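Filming on Location in Stivovthorpe: Who Pays and Who Gains
Student project report, Local Media and Public Policy
Eliécer Giraldo

1. Why I chose this topic

A TV crew closed my street for a morning last July. My neighbors argued about it for weeks. Some liked seeing the town on screen and some only wanted to park. I decided to find out how the town handles requests to film and where the permit money goes.

2. How I did the work

I read the town's permit log for one year and sent a short survey to homes and stores on Olteanu Street and in the Rullness district, the two areas that crews ask for most. I received 89 replies. I also interviewed Alistair Baxter, who runs a hardware store on Olteanu Street and has had crews outside his door more than once.

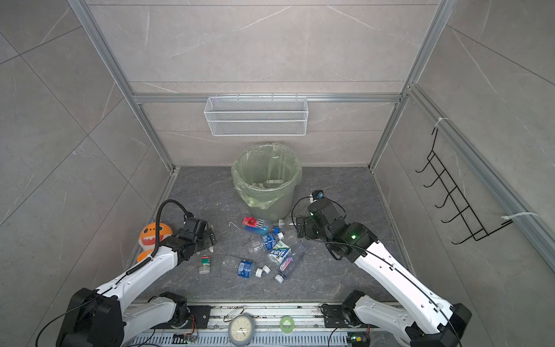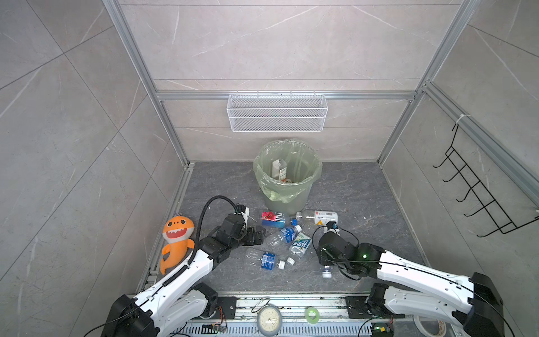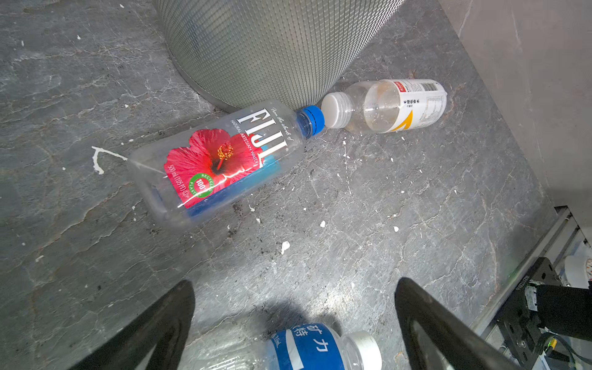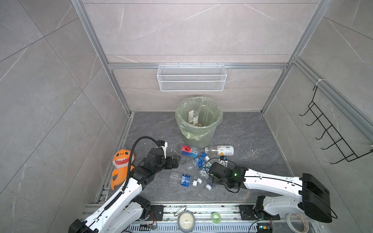
Reading time: 2 minutes

3. What the permit log shows

The town charges a flat fee per filming day, plus the cost of any police needed to hold traffic. Student films pay nothing if they use fewer than eight people and do not block the sidewalk. Most of the permits in the log were for commercials. Only seven were for drama, but those took up the most days and brought nearly all of the street closures.

The fees for the year came to $1,889 after costs. I expected more. The money goes into the general fund, so it is not possible to say what it was spent on.

4. What people said

Most of the people who replied were in favor of filming. The main complaint was short notice — the rules ask crews to put up signs two days ahead, but several people on Olteanu Street said they first saw a sign the night before. In Rullness the complaints were mostly about generators running after 10 p.m.

Mr. Baxter said he sells more tape, rope and paint when a crew is in town, but his regular customers stay away if they can't park. He thinks it evens out. He would like stores to get a phone number for someone on the crew.

5. Comparison with Zarnstead

Zarnstead is close to us in size and keeps its film fees in a separate account. Part of it goes back to the streets where the filming took place. Crews there must also deliver a letter to each address. I could not find out if this has reduced complaints, as Zarnstead does not publish them.

6. Suggestions

The town should require a letter as well as signs, and set an end time for generators near homes. It should also list the film fees on their own line in the budget.

7. Limits of this project

The survey only reached two areas, and people with strong feelings may have been more likely to answer. I asked two production companies for comments and did not hear back before the deadline.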